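De : Magnus Imrie
À : liste Copropriété Vonmont
Objet : Re: Fouines dans les combles, suite (et pas fin)

Bonjour à tous,

Je reprends le message de Kamonchanok, que je cite pour ceux qui ne lisent plus la liste depuis l'affaire du local à vélos :

> Bonsoir,
> Quatrième nuit de cavalcade au-dessus de la chambre, entre 2 h et 4 h du
> matin. Le technicien de Pamum est passé, il a vu des crottes et de la laine
> de verre en charpie, il penche pour une fouine, peut-être deux. Il propose
> de poser des grilles partout tout de suite. Est-ce qu'on signe ?
> Kamonchanok Kamolrat

Ma réponse courte : non, pas tout de suite. Si on grillage en avril avec une portée à l'intérieur, on enferme les petits, la mère démonte la toiture pour les rejoindre, et dans le pire des cas on a une odeur jusqu'à la Toussaint. Tormod avait vécu ça dans son ancien immeuble et il en parle encore à l'apéritif, en général au moment des olives.
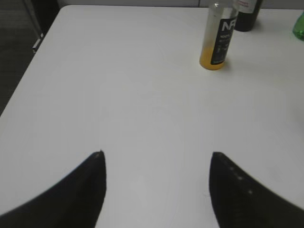
Côté argent, j'ai deux devis sous les yeux. Pamum demande 2 235 euros pour le grillage complet, gouttières comprises, plus 192 euros de « diagnostic faunistique », terme élégant pour un monsieur qui monte à l'échelle avec une lampe. Aver est moins cher sur le papier, mais ne compte ni l'isolant à remplacer ni le nettoyage. J'ai relancé, on m'a répondu que la personne compétente était en déplacement. La fouine, elle, est très disponible.

Prasert a fait le tour du toit aux jumelles depuis le parking – il a trouvé l'entrée probable : la tuile de rive soulevée côté nord, juste au-dessus du vieux lierre. Autant dire qu'on leur a fourni l'escalier. Couper le lierre à environ 61 cm sous la gouttière ne coûte rien et n'attend aucune assemblée générale. J'ai un sécateur, il me manque quelqu'un pour tenir l'échelle et me contredire.

Pour le reste, je recopie le compte rendu que Wiroj avait rédigé au moment des pigeons, et qui vaut aussi pour les bêtes à quatre pattes.

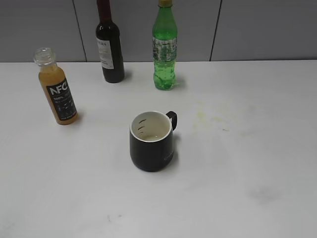

Vonmont, avril

Les occupants sont priés de ne rien déposer dans les combles, ni poison, ni naphtaline, ni poste de radio allumé (l'essai du deuxième étage a surtout dérangé le troisième). Les trappes restent fermées. Les sacs poubelle ne passent plus la nuit sur le palier de service. Toute intervention sur la toiture passe par le syndic, y compris celles que l'on juge petites.
Wiroj Nuchit

Je propose d'y ajouter les gamelles du chat sur les balcons. Je ne vise personne, le premier étage se reconnaîtra.

Pour le calendrier : lierre maintenant, farine devant la tuile pour relever les traces, et pose des grilles à la fin de l'été, quand tout le monde sera sorti sur ses propres pattes. D'ici là, Kamonchanok, je te prête volontiers mes bouchons d'oreilles, modèle neuf.

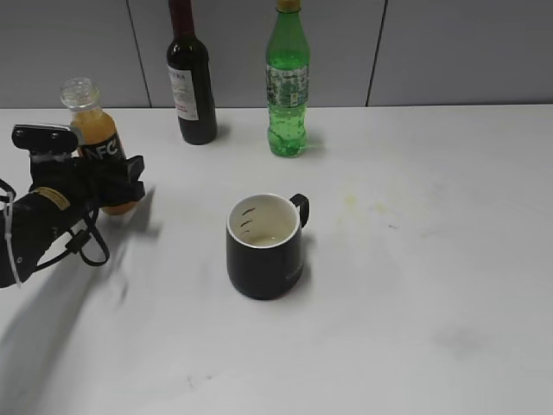
Bouteille de jus d'orange, étiquette noire « NFC ».

Envoyez-moi vos remarques sur les devis avant que je rappelle Pamum. Et si quelqu'un a encore la clé de la trappe nord, qu'il la remette dans la boîte du syndic, je ne demanderai pas où elle était.

Magnus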